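Small Bottles, Bad Places

What the packaging asks of a shelf, and why the bathroom is the wrong room for it

The bathroom cabinet is the usual home for tablets in most houses, and it is a poor one. A hot shower in a closed room raises both temperature and humidity within minutes, and the air behind a mirrored door follows. Tablets absorb moisture. Aspirin in particular breaks down in damp air into salicylic acid and acetic acid, and the second of these gives old bottles their vinegar smell. A bottle that smells that way should be taken out of use.

The kitchen is better only in parts. A cabinet above a stove or dishwasher has the same problem as the bathroom. A cabinet on an inside wall, away from the sink, is acceptable. Bedrooms and hallways are usually the driest rooms in the house, and a high closet shelf in either will do the job with no equipment at all.

Containers

Nonprescription tablets are generally sold in opaque white plastic bottles. The wall blocks light, the cap seals against a liner, and the label carries the strength, lot number and expiration date. Count sizes go up to 200 and beyond. The large size costs less per tablet, but a household that takes two or three a month will reach the expiration date with most of the bottle left.

Pharmacy vials are a different design. The orange tint filters out ultraviolet and some visible light while leaving the contents visible, so that the level can be checked without opening the cap. The tint slows light damage and does not stop it. A vial kept on a windowsill is outside its intended conditions.

Tablets should stay in the container they came in. Combining two part-used bottles mixes lots and dates, and the label is then wrong for half the contents. Cotton packing should be discarded once the seal is broken.

Sorting the shelf

The work takes less than an hour. A cleared table in good light is the only requirement, and a light-colored surface makes dropped tablets easier to find.

1. Take everything out of every location, including bags, nightstands and the car. Wipe the empty shelf and let it dry.

2. Group by use. Pain relief is normally the largest group and the one with the most duplicates, often under different brand names. Compare the active ingredients panel, not the front label.

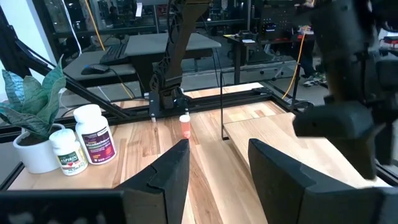

3. Read the dates. Set aside anything expired, anything with an unreadable label, and any tablets that are crumbling or stuck together. Pharmacy take-back bins accept most of it.

4. Return the remainder with labels facing out, short bottles in front of tall ones. Prescription vials go in a separate bin with each person's name on it.

Fittings

We looked at three shelf inserts. The Cinel stepped riser is 10 inches wide and holds 7 standard bottles in a single row per step. The Hellwig lidded bin is deeper and has a latch, although a latch does not replace a locked cabinet where there are children. The Sokenus turntable suits corner shelves and lets tall bottles tip if it is spun quickly. The riser, at $39, was the most useful of the three.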